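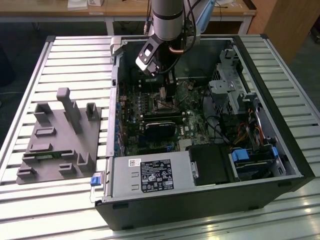

Fig. 1. Desktop tower with the side panel removed.

Running a Small Video Service
Handout 6: Telling your subscribers what is going on
Instructor: Matúš Ondrejka

Last week we finished with transcoding queues, and several of you asked when we would get to something easier. We won't. This week is about writing to your own users, a job most technical people put off until the servers are on fire and then do badly at 2 in the morning.

1. What a status letter is

A status letter is a long post, sent once or twice a year, in which the operator of a service says what changed, what broke and what is planned. It is a different animal from the release note (short, dated, read by people who already have a complaint) and from the outage notice (shorter, read by everyone). Please don't merge the three. Onow tried this in its second year and announced a price increase in the ninth paragraph of a bug list. The support inbox found it before the subscribers did, then the subscribers found the support inbox.

Our running case for the rest of the unit is Onow, a subscription site for screencast lessons, mostly on database work. It had 900 paying subscribers at the point where we pick it up, one full-time developer, and a part-time editor named Sivitz who also answered the mail. The hosting was rented from a small outfit called Prirnotbridge. You have the letters in the reading packet. Read the May one first. It's the good one.

2. Parts of the letter

Opening. Say what the letter is and how long it will take to read. Onow's first letter spends 177 words on the weather before it mentions video.

Numbers. Give a few and give them plainly. Subscribers, episodes published, hours of downtime. If a number is embarrassing, put it in anyway and put it early. Readers who were locked out over a holiday weekend remember it quite well without your help. Onow published 18 episodes in the year after promising one a week, and the May letter says so in its second sentence. Cancellations that month were lower than the month before. I don't claim one caused the other, and neither should you in your write-up.

What broke. One paragraph per incident, in words a subscriber would use. "The player stopped at the halfway mark on some tablets" is fine. "We experienced a degraded segment delivery condition" tells me that somebody was afraid of the verb "stop."

What is coming. See section 3, which is where people hurt themselves.

Money. If prices change, this gets its own heading. What it costs now, what it will cost, when, and whether current subscribers keep the old rate.

3. Promises and how to avoid most of them

Every plan you publish will be quoted back to you by someone with a better memory. Sort your plans into three piles before you write:

Work that is done but not switched on. Announce it, with a date.
Work that has started. Mention it, no date.
Work that sounded wonderful over lunch. Leave it at lunch.

Onow's offline viewing feature went into a letter from the third pile. It stayed in the letters for roughly two years, moving from "next month" to "soon" to "still on our minds," and then it was gone. Hrubý's commentary in the packet calls this the long goodbye and counts it as a broken promise. I'd mark it a little more gently, but only a little.

4. Tone

Write as the person who runs the thing. If there is one of you, say "I." A one-person company that says "our team is thrilled" is fooling nobody, least of all the subscriber who has been emailing the team and getting the same guy every time.

Jokes are allowed away from outages and money. Apologize once per problem - the second apology reads as stalling.

5. Before next session

Read the three Onow letters and Hrubý's commentary. Rewrite the "What is coming" part of the first letter using only what Onow knew at the time (the task board is at the back of the packet). Keep it under a page. Bring a paper copy, as we will be swapping and the projector in our room has its own views on file formats.

Anyone still owing me the queue exercise from handout 5 can hand in both together. The late penalty applies to the old one only.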